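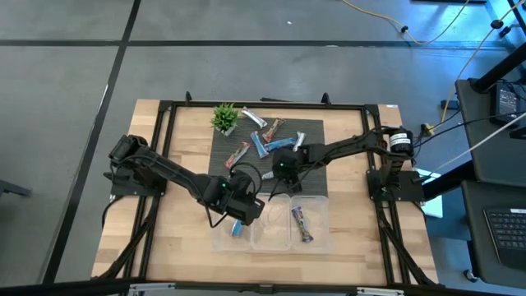 Two arms on the snack sorting table: what happens to the people who packed by hand?

Posted by Milagros Umali, May 4, 2025

I pack snack boxes at Tillport, 23 of us on the floor. Management is trying out a table with two robot arms that sort wrapped bars into clear bins, and they want it on our line in June. I think it's so cool to watch! But a few people on my shift are worried, and I'd like to tell them something real. Has anyone been through this? Did your job change much?

Martim Loureiro

Yes, at Isamance, and I'd do it again! We had the same worry. I used to sort bars for the whole shift and my wrists were sore by lunch. Now I run two tables: I set out the bars, swap the full bins, and step in when one gets dropped or two are lying on top of each other (shiny wrappers gave ours trouble for weeks). On a good day we send out 1,224 boxes, and I still check the odd ones by hand.

Things to ask before June: who gets trained first, does the pay grade move with the new duties, and who is allowed to hit stop. Ours said anyone on the floor can stop it, and that calmed people down more than any meeting did. Also ask for practice time with your own mix of bars. We got 14 days and used every one of them.

Nobody on my shift was let go, but two moved over to shipping and one of them didn't love it. Get the plan in writing.

guerreiro_nights

depends on the company. ours was great, the arms are slow at first so dont panic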